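Storham Guest Rooms: The Gallery
Alotmont House, bedroom 2
Posted 18/09/2019

Guests at Alotmont House leave behind two kinds of things: the kind we mail back to them, and the kind that goes in the wastebasket. This page is mostly devoted to the second. We have 12 bedrooms, all furnished from the same Prorosach catalog in a single reckless afternoon, so if you've stayed in one you will feel right at home with the lamp.

Checkout is at 11. The trash goes first, before the bed gets touched, a house rule dating from the November when somebody made up a beautiful bed and then tipped half a soda over it. Plastic sheeting on the duvet doesn't count as making the bed, however much of it there is. 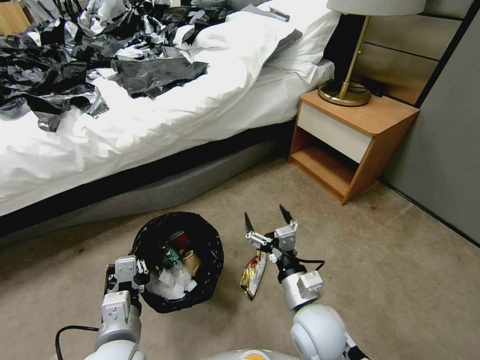

Bottles and cans are supposed to go in the blue crate by the back stairs. There's a sign about this in every room, in 2 languages, with a drawing. A bottle still ends up in with the tissues, and whoever is on shift gets to sort it out in the hallway, next to the ice machine, in full view of people coming back from breakfast.

The liners come 300 to a box from Trujillo Supply and are one size too big for the baskets, so the rim always gets a generous fold. We've tried the smaller ones. They slide down inside at the first apple core and sulk there. We went back to the big ones and now own enough to see us through to retirement.

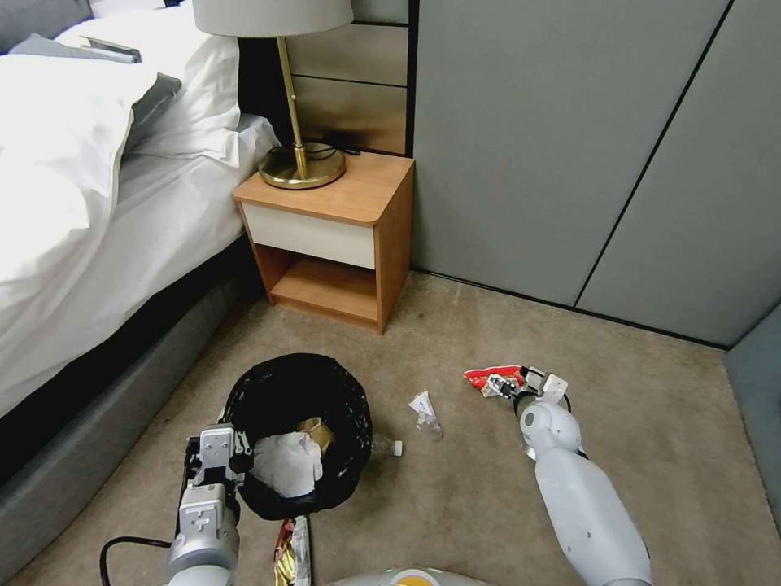
Carpet is next on the list. The shade was sold to us as one that "forgives," and it has had plenty of practice. Shampooing happens twice a year, and new carpet happens whenever the roof stops asking for money.

After that it's pillows, duvet, a wipe of the nightstand, and a losing argument with the lamp cord. The whole room is meant to take 25 minutes. It does, provided you don't look under the bed.

Left a charger, a sock or a paperback with us? The lost and found shelf is behind the front desk. We keep things for a season, except for sandwiches.

Next gallery: the linen closet, before and after (mostly before)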